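Call for Participants: Judging Robot Grasps in Simulation
Ferri Project, Grernano Institute, Vevthorpe
2 February 2022 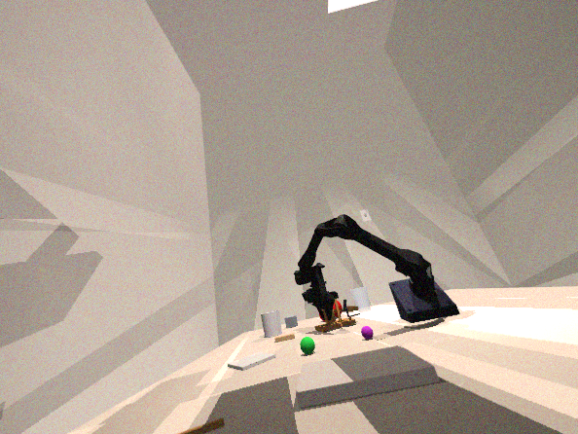

About the study
The Ferri project examines how well people can predict whether a robot arm will pick up an object among clutter. Trials use simulated scenes of balls, blocks and cylinders under varied lighting. In our pilot at Cuvonport, strong shadows lowered the accuracy of predictions by almost 7 per cent.

Who may apply
We seek 75 adults with normal or corrected vision. No knowledge of robotics is required. Members of the pilot group are not eligible.

What is involved
Each participant will attend one session at Vevthorpe and judge 200 short clips, with five rest breaks. Travel costs will be refunded. The study has received ethical approval.

Applications should be made in writing to the Ferri project office.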